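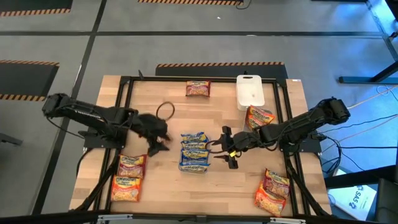

The Waiting Room Smells Like Cucumber
March 2001

My dermatologist has moved. She has the same phone number and the same receptionist, but the office that used to sit over the bank on Truldale's main street is now out by the highway, in a building with a fountain in it. The magazines are gone. There is a glass pitcher with slices of cucumber floating on top, and next to it a rack of brochures, and next to that a small framed card inviting me to ask about my neck.

I hadn't planned on asking about my neck. I had come about a mole.

The mole took four minutes. It is a perfectly dull mole and will go on being one. Then the doctor left, and a young woman in a lavender smock came in with a hand mirror and a clipboard and wanted to know what bothered me about my face. I said nothing did. She waited, in the kindly way of a person who has a form to fill out. So I said I supposed I looked a little tired, and she wrote that down, and I knew I had been had.

What she had to sell me was the Refresh Series, six visits, paid up front. It would involve a mild acid, a machine that buffs you with fine crystals, and a cream you can only get from the office. She was nice about it. She didn't tell me I looked old, she told me I had "early concerns." I was fifty-three at the time and was almost flattered by the early.

Now, I am not against any of this. I have colored my hair since the first Reagan term. I own an eyelash curler. If a grown woman wants to have her forehead sanded on a Tuesday and go back to work on Wednesday looking as if she has been on a boat, good for her, and I hope the boat was nice. My own mother put cold cream on every night of her life and believed in it the way other people's mothers believed in the Blessed Virgin. I can't prove it didn't help.

My complaint is about the room. The same room, the same chair with the paper on it, the same diploma on the wall. When a doctor looks at my mole and says it's fine, I believe her, and I believe her before she has finished the sentence. That is what I go there for. Five minutes later the paper under me is still warm and a different person is telling me about my early concerns, and I haven't had time to stop believing. Nobody at a department store counter gets that kind of head start. At the counter I have my coat on and my purse in front of me like a shield. In the exam chair I am in a gown that ties in the back.

I asked the price. The price was $400, and it was given to me in a softer voice than the rest, along with the news that it came to very little per day. I've noticed that only two kinds of businesses tell you what a thing costs per day, and the other one sells burial plots.

I said I would think it over. She gave me a sample of the cream in a packet the size of a postage stamp and a folder with a ribbon on it. I took the folder home and read the whole thing, which I suspect makes me a small minority. The word "medical" appears a great deal. The spa is medical, the facial is medical, the cream is "medically inspired," a phrase I have turned over for a couple of weeks now without getting to the bottom of it. I could be said to be medically inspired myself. I once watched a whole season of a hospital show with the flu.

What the folder doesn't say is who does what. It took me two phone calls to learn that the doctor would not be in the room for any of the six visits. She might not be in the building. She is "available," which I gather means she has a telephone. The young woman in lavender had taken a course, and when I asked how long the course was I was told it was very thorough. Maybe it was. A haircut in this state takes a license hanging by the mirror with a photograph on it, and I can read that license while I'm being shampooed. I would like the same courtesy from the person with the acid.

I brought this up with my friend Selamawit Worku, who gave facials for years at the old Katayama salon, before it was a shoe store. I expected her to be on my side. She wasn't, quite. She said people have been scrubbing and peeling each other forever, that most of it is fine and some of it is lovely, and that she always did better work than half the offices with a diploma up. Then she said the thing I keep coming back to. She used to turn people away. A woman would come in with a rash or a sore that didn't look right, and Selamawit would tell her to go see a doctor first. She wanted to know where you send that woman when you already work for the doctor, who is at the Zundville office until Thursday.

I didn't have an answer. I'm not sure the folder does either.

So here is my modest proposal, and it would cost less than the fountain. Put up two doors. Behind one, they look at your mole. Behind the other, they look at your early concerns. You get dressed in between. You walk out into the hall, have some cucumber water, put your coat on, and if you still feel that your neck needs talking about, you knock. Post a card on the second door with the name of whoever is holding the acid and what she learned and where. Put the price on the card too, in regular type, the whole amount.

I think they would still do a good business. I might even knock. I used the sample, by the way, on the left side only, to be scientific about it. My husband studied me across the breakfast table for some time and then asked if I was out of the good jam.

My next mole check is in April. I'm bringing my own magazine.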